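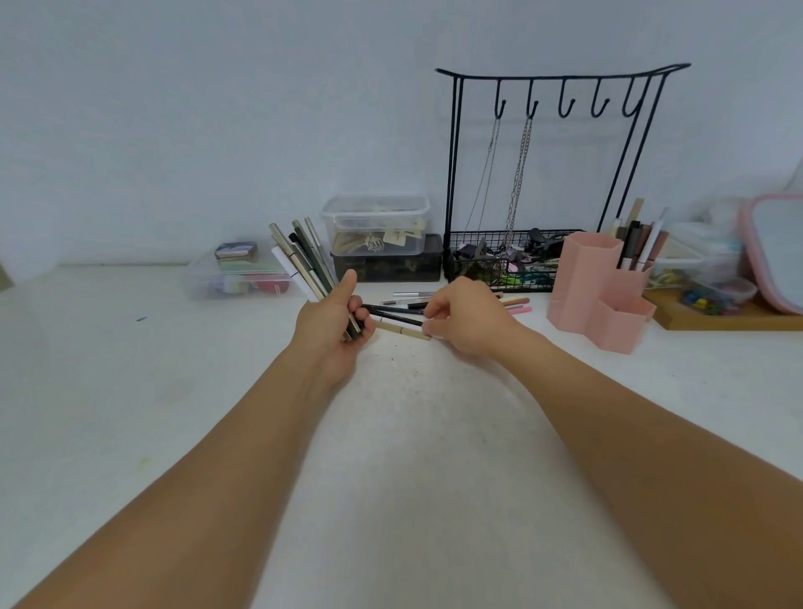
Pencil sort, golds and greens in one hand

Pencil hoarders, how do you store yours? (and does sharpening in the freezer work?)

tessa_flallow
Started Friday, finished way past bedtime, and I had the best time! I pulled every eye, brow and lip pencil out of every bag and drawer and put them all on the desk. I'm down to the ones I really reach for, and now I want to set them up properly. Two questions for you all.

1. Upright in a cup, or flat in a drawer?
2. My soft kohls crumble every single time I sharpen. My cousin swears by the freezer. Yes or no?

Also, if anyone has a dupe for the old Guérin olive, please shout. I'm on my last inch and I'm rationing it like candy.

brow_botherer
Flat, flat, flat! Anything with liquid in it (felt tip liners, brow pens) dries out at one end if it stands the wrong way up for months. Regular pencils don't care much, but if it all lives in one drawer you never have to think about it.

Freezer is a yes from me. Ten minutes, cap on, then sharpen slowly.

Hugo Baudry
Going to disagree on both counts, in a friendly way. I did stage makeup for 22 years and kept everything in cups, tips up, felt pens in their own cup tips down. You see the colors, you grab, you go. With a drawer you end up using the top layer and forgetting the rest.

And the freezer makes some formulas sweat when they come back to room temperature. Try the fridge first, and change your blade. Most crumbling I've come across was a dull sharpener. A 2 dollar metal one with a fresh blade beats a fancy one you've had since college.

brow_botherer
Tips down in a cup is how I lost a Miritz brow pen, Hugo. It leaked into the cap and glued itself shut. Never again!

Hugo Baudry
That pen leaks in any position, in my experience. I had three.

marlowe77
Can I put in a word for the twist-up people? No sharpening, no crumbs. I switched nearly all of mine over and I don't miss the shavings on the bathroom counter one bit.

tessa_flallow
I love twist-ups for brows but I can't get the same smudge out of them on the lash line. The wood ones just melt in. I did buy a new sharpener last night though, so Hugo, you've convinced me on that much.

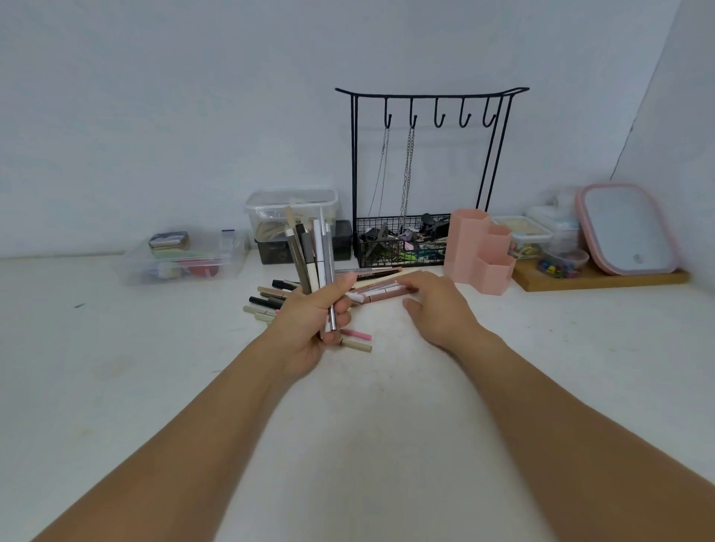
More of the sorting, beige one sticking up at the back

marlowe77
I'd be so happy with a desk day like that. What are you sorting by, color or type?

tessa_flallow
Color first, and then I changed my mind halfway and went by type, and then I got hungry. Leaning toward type. Brows together, liners together, lips in their own pouch.

Mathis Courtois
Type, then light to dark inside each type. I have 448 pencils (I collect, please don't judge) and it's the only system that has lasted. I put a strip of washi tape near the end of each one with the shade name, so when the printing rubs off I still know what I've got. The gold lettering is always the first to go.

brow_botherer
448!!! Where do they all sleep?

Mathis Courtois
Flat, in an old map cabinet I got at the Urside flea market. So that's a vote for your side, but for the small everyday set I use a cup like Hugo does. I think you can both be right.

On the olive: try mixing. A dark brown pencil underneath, then a mossy green over it, smudged while they're both still soft. It gets very close to the Guérin and it lasts better on me.

Hugo Baudry
Seconding the brown underneath. Set it with a matching powder if your lids are oily.

tessa_flallow
Oh, that's clever, I have both of those already. Trying it tomorrow morning before work and I'll post how it holds up by lunch!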